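# How to prepare the handover when a senior manager leaves

A change of leadership is announced in one page, but the work behind it takes months. I have helped with four of these changes, the last one at Homelden, a mid-sized maker of garden furniture with its main office in Clurville. What follows is the order of work I now use. It is written for the person in HR or in the company secretary's office who receives the task, often on short notice.

## 1. Agree on the dates first

Before you write any text, get three dates in writing: the last day of the leaving person, the first day of the new one, and the day of the announcement. At Homelden the first two did not match, and for 17 days the company would have had no one with authority to sign supplier contracts. We found this only when Kyu-ri Jin from finance asked who would approve the February payments.

If there is a gap, name an interim person and write down what he or she is allowed to sign. A short board resolution is enough in most cases, but check your own bylaws.

## 2. Make the list of open matters

Ask the leaving manager for everything that is not finished. Do not ask for "a summary", you will receive half a page. Give a table to fill in:

| Matter | Who else knows it | Next deadline | Where the papers are |
|---|---|---|---|
| Lease renewal, Torari warehouse | Legal | End of February | Shared drive, Property |
| Price talks with Lim | Purchasing | Not fixed | Paper folder, office |

The second column is the most useful one. When it stays empty, plan a meeting for this matter while the person is still in the building.

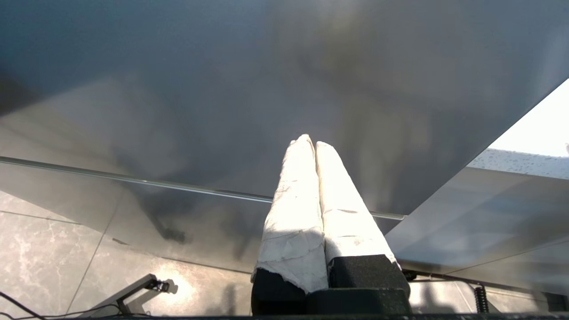

Plan two meetings between the old and the new manager, with at least a week between them. In the first they go through the table. In the second the new manager brings questions, and these are usually better questions. Jae-hoon Seol, who came to Homelden as the new managing director, asked for a third meeting by phone on a Sunday evening, and it was the one where the Lim contract became clear to him.

## 3. Write the announcement

Staff should read the news before customers do, even if it is only one hour earlier. Keep the same facts in both versions:

- full name and new title
- starting date
- what the leaving person will do next, if he or she agrees to share it
- who to contact until the change

Leave out the praise that you cannot support. Our first draft had 899 words, and the version we sent had far fewer – no one complained that it was too short.

## 4. Change the access rights

This step is forgotten very often. Bank signatures, the company register, alarm codes, the mail account and the social media accounts all need a new owner. Start with the bank. Ours wanted original signatures, and the forms came back once with a missing initial.

## 5. Check again after one month

Open the table from step 2 and mark what is closed. Any line that is still open now belongs to the new manager, so write his or her name beside it and send a copy to the board chair.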